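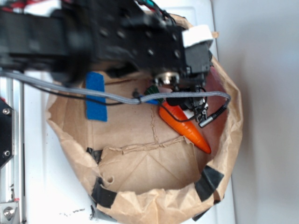
Does a Robot Know What a Carrot Is?

You may have heard grown-ups say that robots can see, think and learn. Those are big words. Before you believe them, it is worth asking what the robot's software is really doing when it reaches for something as plain as a toy carrot in a paper bag.

Software is the set of instructions that runs on a computer. A robot arm without software is a heavy coat rack. It has motors and wires and a gripper, and it will stay exactly where you left it until some program tells the motors to turn.

Seeing, or something like it

Start with the camera. A camera gives the computer a picture, and the picture is a giant grid of numbers. Each number says how bright a tiny dot is, or how red, or how green, or how blue. There is no carrot in the numbers. There is only a patch where the dots are mostly orange.

The part of the software that makes sense of those numbers is called perception. An old and simple kind of perception program says, "Find all the orange dots that are touching each other and call that blob the carrot." This works nicely until somebody puts an orange sock in the bag. Then the program will tell you, with no shame at all, that the sock is a carrot.

Newer programs are trained. People show them lots of pictures with the right answers attached, and the program adjusts itself until its guesses match the answers most of the time. A program like this can tell a carrot from a sock, if it was shown enough of both. It has still never been hungry. It has never pulled a carrot out of the dirt. It has learned which patterns of dots go with the word.

Is that knowing? Some scientists say it is a kind of knowing. I am not so sure, and you are allowed to be unsure too.

Why a bag is a mean trick

Pick up a block from the middle of an empty table and you hardly have to think. A paper bag is harder, and the reasons are good ones to know about.

First, bags have shadows. An orange thing in the shade gives the camera different numbers from an orange thing in bright light. You don't notice, because your brain fixes it for you before you get a chance. The software has to be made to cope with it.

Second, the gripper gets in the way. Look at the carrot in the picture and you will find that its leafy green top is partly hidden underneath the gripper. Engineers call this occlusion, which means one thing is blocking the view of another. Just when the robot most needs to see, its own hand is in front.

Third, paper crumples. A plastic box keeps its shape if you bump it. A bag folds and sags and may end up a different shape from the one the program saw a moment ago. Strips of black tape hold the rim of this one in place, so part of the problem has been solved with tape. I like that. When someone tells you how clever a robot is, always look around to see what the people did to make the job easier.

Planning a path

Suppose perception has done its work and the software has a decent guess about where the carrot is. Next comes planning. The planner has to find a way for the arm to get from here to there without knocking into things.

Try it yourself. Put a spoon in a tall paper bag, stand the bag on a table, and reach in without touching the sides. Go slowly. You will feel your elbow lift and your wrist turn. You probably didn't decide to do either one.

A planner has to work out every bit of that. Many planners do it by making guesses. They try a path in a pretend world inside the computer, check if the pretend arm hits the pretend bag, throw the path away if it does, and try another. A planner might throw out 1585 paths and keep one. That sounds wasteful, but computers are quick and don't get bored.

Notice the word "pretend," though. The path is only as good as the pretend world. If the real bag has slumped a little to the left, the perfect path goes straight into the paper.

Control, the busy part

Control is the software that makes the motors follow the plan. It asks a joint, "Where are you?" It compares the answer with where the joint ought to be. Then it gives the motor a push to make the difference smaller, and asks again. A control program might do this 300 times every second – far faster than you could say "Where are you?" even once.

This asking and fixing is called a feedback loop. You use one when you carry a full glass of milk across the kitchen.

Feedback is the cleverest plain idea in robotics, if you ask me, and it has nothing to do with thinking. The thermostat that keeps a house warm uses it. You wouldn't say a thermostat is smart.

What about the videos?

Now for the grumpy part. Takeshi Ogura teaches a robot club for kids, and he has them play a game with any robot video they find. They have to write down three questions before they are allowed to be amazed. How many tries did it take? Was a person steering? What would happen with a different object?

Say a robot in a video picks a carrot out of a bag. It looks wonderful. But if it tried 110 times and the video shows the best one, you have learned very little. If a person was moving the arm from across the room, the software may not have chosen anything at all. You can't tell from a single picture, either. A picture of a gripper dipping into a bag doesn't say who or what is in charge, or if the carrot ever came out.

That doesn't make the robot a fake. People often steer arms by hand so that a program can learn from the recordings later. It is honest work, and slow. It just isn't the same as a robot that knows what to do.

Words to keep

Perception: turning camera numbers into a guess about what is where.
Occlusion: when one thing blocks the view of another.
Planning: finding a path that doesn't bump into anything.
Control: making the motors follow the path.
Feedback loop: check, fix a little, check again.

Something to try

Ask a friend to hide a carrot or a marker in a paper bag along with a few other things. Close your eyes and let a second friend give you orders, using only "left," "right," "up," "down," "open" and "close." Do exactly what you are told and nothing more. Don't feel around for it. Then swap places and find out how hard it is to be the software.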